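Carnalton Adult Learning
Search this site Search Advanced search
Print this page | E-mail this page to a friend

Small Kitchens, Unit 4: Giving things a place

Right, so last time we emptied a cupboard and I made you all write down what came out of it. My own list had 33 items on it from one shelf, and I teach this! This unit is about what goes back in, and in particular about holders: racks, trays, stands, egg things, all the bits of plastic and wood that exist only to keep another thing where you put it.

I'm fond of holders but I do buy too many, so I've got a test now. Before a holder comes home with me I ask what it holds, how many I really use in a day, and where it's going to stand when it's full. The last one catches people out. A mug tree looks tiny in the shop and then you hang mugs on it and it's the size of a cat.
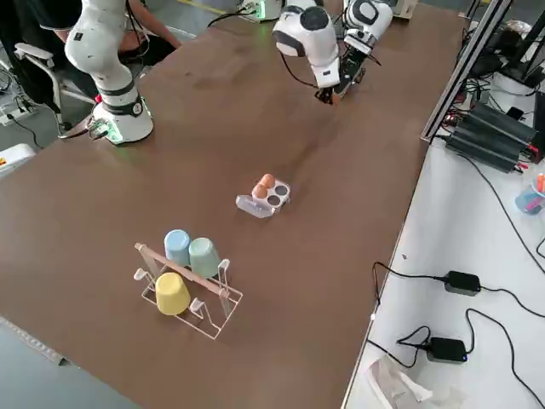
Drying cups is where I'd start, as it's the job we all do several times a day without thinking. Cups left right way up on the drainer collect drips from whatever's above them, and cups turned over flat on a worktop steam up and stay wet inside for ages (I once found a tumbler like that after a fortnight away, never again). What you want is the cup upside down with air getting in underneath. A rack with upright loops does this nicely, like the clear one with the pale blue, green and yellow cups on it, and if each person has their own colour you'll wash far fewer cups by teatime. Three is plenty for an ordinary weekday in my house – yours may be thirstier.

Eggs next. I know some of you keep a dozen in a bowl, and it does look lovely, but you can't tell the old ones from the new ones. I like a small holder with four wells. Fill it from the box, use from the holder, and when you're down to two eggs put eggs on the shopping list. Keep the box itself in the fridge with the date showing. A see-through holder is easier to keep clean as well, you can spot a dribble of egg straight away and it goes in the sink before it sets.

Homework for unit 5
Choose one holder you already own and live with it for 11 days. Jot down each time you put something in it that it wasn't made for (batteries, hair grips, that one key). Bring the list and the holder if it'll fit in a bag.

If you're buying, the Porka leaflet in the folder has a page on racks, and I've put my notes on wood against plastic behind it. Wooden parts want wiping and standing somewhere airy, so don't leave them soaking in the bowl.

Page views: 1,913

Related items
Unit 3: Emptying one cupboard
Unit 5: Drawers and what hides in them
Unit 6: Lids
Folder list and leaflets, May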